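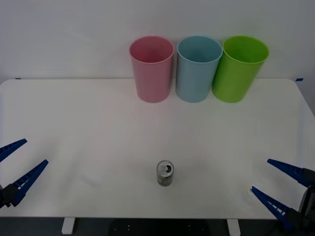 The fault log for July says "gripper did not close, 12 times". I don't believe it. I've been in the room for most of those, and the gripper closed perfectly well. It closed on nothing, a finger's width short of the can, and then reported a good grip.

Traian Jitaru at Oltbridge thinks the opened cans are to blame, as they're light and shift when nudged. Maybe. But the cups are light too, and we've had no trouble with those. My money is on the grip check, which seems to accept any motor reading above a threshold somebody picked last winter.

The summary says 1,914 good picks out of 2,042. Good according to what? The same check that passes an empty hand.

What bothers me more is the thirteenth one, which isn't in the log. The left arm carried on with its move while Nayeli Arriaga was reaching in to set the can upright. She pulled back in time and hit the stop. Oltbridge have called it "operator timing". I've asked for the pause signal to be tested with both arms running, and until I see the trace I'm keeping my hands off that table.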